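Pradden Extended Cover - Vehicle Protection Plan

Zellon Motors offers the Pradden plan on used cars and light vans supplied through its Goh Road showroom. The plan begins when the manufacturer's warranty ends and may be taken for 2 or 3 years. 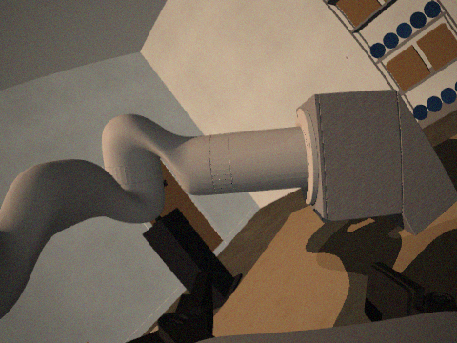
Grey robot arm, computer-rendered view.

Cover extends to the engine, gearbox, steering and main electrical parts. Tyres, brake pads and bulbs are excluded. Customers must keep to the service schedule in the handbook and retain all invoices - claims cannot be considered without them.
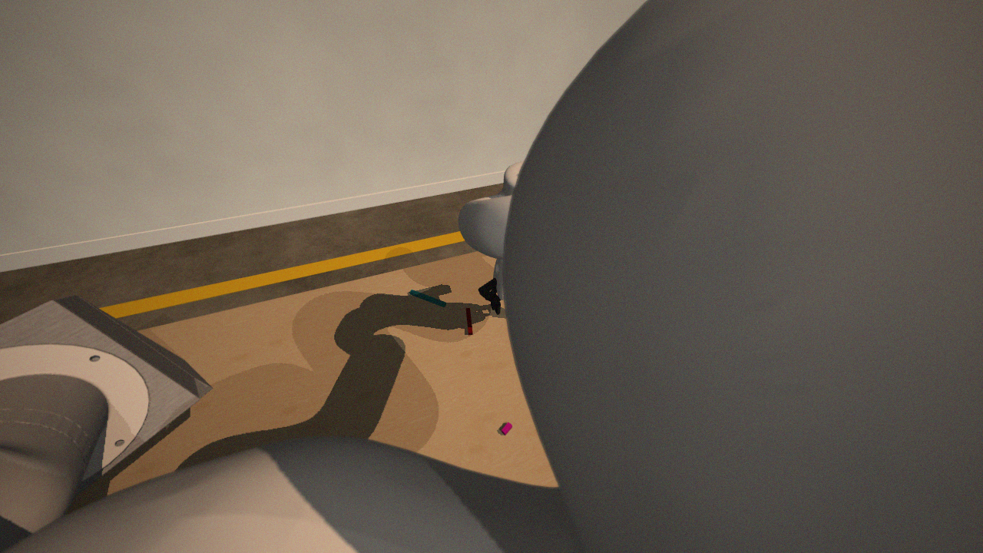
Reading time: 2 min

An excess of £29 applies to each claim. Repairs must be authorised before work starts, and a decision is normally given within five working days. The plan may be transferred once to a private buyer.

Enquiries should be addressed to Imani Lema, Aftersales Department. Terms last revised 24/06/2026.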